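The last felt in Brirkbridge

When the Erka works opened its second hall in 2012, felt-making in Brirkbridge was supposed to be finished. The older mills had gone over to carpet backing or closed, and most buyers wanted cheaper cloth from abroad. Erka took on the machines that others were selling and kept to one trade: dense coloured felt for card tables, instrument cases and hat makers.

Rostislav Michalík runs the dye house. He came from a mill in Vik, where he learned to judge a bath by the way colour sits on a wet strip. The recipe book he uses has 2688 entries. He reckons a good third of them are reds.

Red is the awkward one. It takes slowly, and a small change in the water will push it towards orange or brown. In March, when the reservoir is full, the water is softer and the recipes have to be adjusted. A batch that looks right at six in the morning under the lamps can look wrong at noon by the window, so every piece is checked twice.

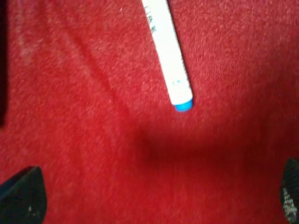
A marker with a blue end on red cloth.

After dyeing, the felt goes to Balach, five miles up the valley, to be pressed and trimmed. The presses there are older than the building. Spare parts have to be made to order, and a broken roller can hold up work for a month.

Orders have held steady. Last year the firm sent out 1177 rolls, most of them to small workshops that buy one or two at a time. Michalík would like a few larger customers, but he doesn't want to give up the small ones. They ring him directly when a shade is off, and he keeps a cutting from each complaint pinned above the sink.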